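Gultbridge Goal Circle, monthly meeting minutes (October)

Hi all, I'm doing the minutes again, so you get them my way! We started at 7:10, once the side door got unlocked.

Last month's minutes: approved. Annag Gillies asked me to fix the bit where I said she'd quit her morning pages. She skipped a week. Fixed.

Check-ins: we went around the table and everybody named one goal they'd kept and one they'd dropped (no lectures, that's still the rule). Chang-ho Baek finished his public speaking course and read us the first two minutes of his talk on starting over at fifty. Big applause. I dropped my 5 a.m. wake-up and feel great about it. 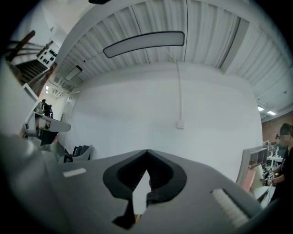 Money: we have $3,426 in the account. The Zuncombe retreat deposit is $396, due Thursday, and that passed with one no vote (Annag, who still thinks the lake place was nicer, and she may be right).

Workbooks: we talked for way too long about whether to keep using the Jovus planner or go back to plain notebooks. Chang-ho likes the weekly review page. Others said it makes them feel graded. We'll let people pick, and the partner calls stay the same either way.
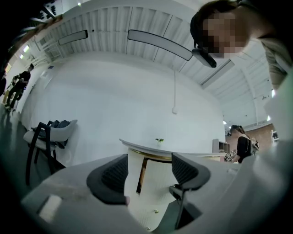
Newsletter: 102 people on the list now. Annag wants shorter issues and more member stories, so please send her yours, even a rough one. A paragraph is plenty.

Book for next time: the Gagnon one on habits, chapters one through four. I have two spare copies if you need one.

To do: Chang-ho pays the deposit. Annag emails the retreat carpool list. I bring the coffee, and decaf this time, I promise.

We wrapped up at 8:45.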